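24 Aug 2020

I finished the Skaduvcombe book last night, two evenings later than I had planned. It is about the robbery at the Turkell bank and the clerk, Amato, who was blamed for it. The writer has read 2,617 pages of court papers and I think she wanted to use all of them. The first 3 chapters are slow. After that I could not stop, and I forgot to eat.

What stays with me is the wife's letter from April. I read it again this morning, before the socks.

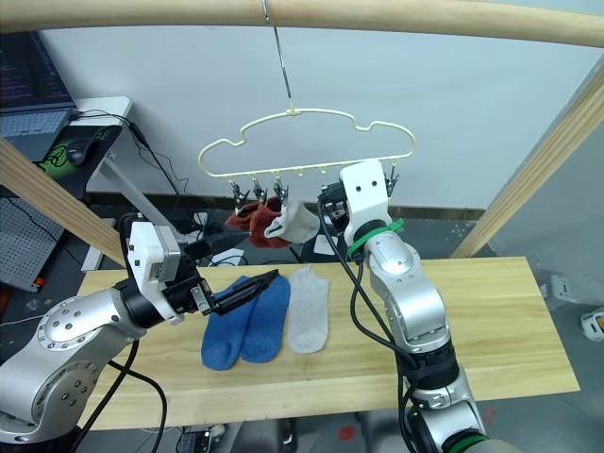 Noreen wrote back at lunch that the letter proves nothing, a wife would say the same if he was guilty, and I should read the part with the bank keys again. Maybe she is right. I will look at it tonight.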